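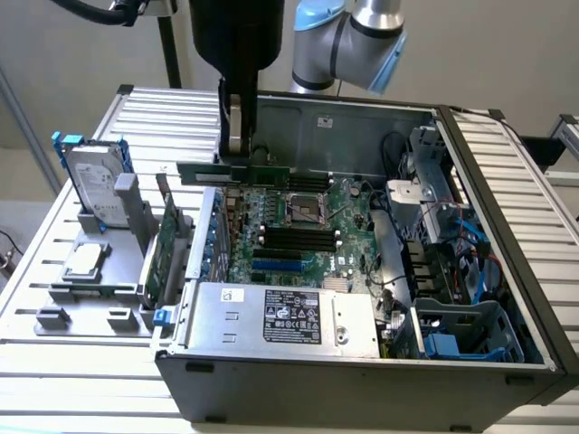 Old office towers get a second go at Fodedden repair day

Home News Community Sport What's On

A stack of retired desktop computers is heading back into homes across Fodedden, thanks to a rebuild program that has grown faster than its organizers ever hoped!

The Crichton Computer Exchange opened its doors again on Wednesday for its October repair day, with towers laid on their sides, side panels off and every bench in use. Memory, processors, drives and expansion cards are all checked and swapped as needed before a machine gets a fresh install and a new owner.

"I still get a kick out of it when you seat a card and the screen lights up," said Mhairi Kinnear, who runs the benches. "These are good, solid cases. They come apart easily, the drives slide out, and there's years of homework and email left in them."

The exchange has rebuilt 655 computers so far, most of them former office machines donated by local employers. Mumau, the accounting firm on the main street, dropped off another 30 last month — all the same model, a real treat for anyone hunting for matching parts.

Students get first pick, followed by seniors and newcomers. Beathag McIver collected a tower for her two boys and had it running by suppertime. "They were fighting over it before I'd found the power bar," she said.

A spring fundraiser brought in $3,952, more than enough for a good supply of solid-state drives, and the group is now after keyboards, monitors and any desktop memory sitting in a drawer. Laptops are welcome too, though please bring the charger.

Ruairi Imrie will lead a beginners' session at the next repair day, covering how to open a case safely, handle a circuit board by its edges and fit an expansion card. No experience is needed, and tools are supplied. Drop-offs are taken at the side door from 10 a.m.

14 comments 86 shares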